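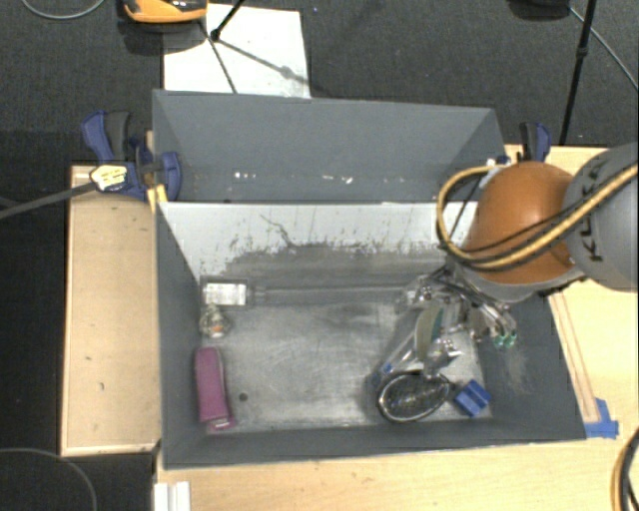

Picking arm over the front bin, mixed small items.

Workshop tips: living with a picking arm at the packing bench

The sales sheet from Skeltik promised up to 235 picks an hour. At Clusdale our best morning came to 105, and a person was standing beside the arm for most of it. I pack for a living and have worked next to one of these for 3 years, first at Brallbridge and now here. These tips are for the people at the bench. Managers have their own leaflet.

Sort before you fill. An arm that handles boxes all day can still make a mess of a crinkly clear bag. Keep soft packages, shiny things and anything made of mesh in small numbers per bin, and spread them out. Somebody has to do that spreading, and it will be you. Ask for it to be written into the job as time, or it gets squeezed in between your other work.

Clamp the bins. A bin that creeps half an inch is enough to throw off the pick. Put clamps at the corners where two bins meet and check them after every break. A strip of wood along the side makes a good stop, and bright tape makes its end easy to spot when you're reaching past.

Mind the cables. Look over the bundle where it loops around the joints before the first run — with the power off, always. If a tie has come loose, report it. Don't fix it yourself, even if you've been shown how once.

Wipe the bin floor at the end of the shift. Dry cloth first, then a damp one with a drop of dish soap, then dry again. Scratches stay, so don't waste your afternoon on them. Scouring pads only make more.

Keep your own tally. The screen counts picks. It doesn't count the times you stopped it, turned a package over and started it again. I wrote mine down on the back of a packing slip for one shift and got 23. When I brought that up, the answer was that stops would come down as the system settled in. Maybe so. I was told the same at Brallbridge.

Don't hurry to match it. The arm keeps one pace, and people beside it start to copy that pace without noticing. Your shoulders will notice by three o'clock. Swap sides of the bench halfway through, and take the full break.

Ask what happens to the hours. We heard that the arm would take the dull work and leave us the interesting part. So far the interesting part is refilling bins. Lahtinen, who sold us the benches, offer a training day on setting up the grip positions, and that's worth asking for in writing — it's the one piece of this that might count for something at your next job.

Spare bin liners are on the shelf under the label printer. Please fold them.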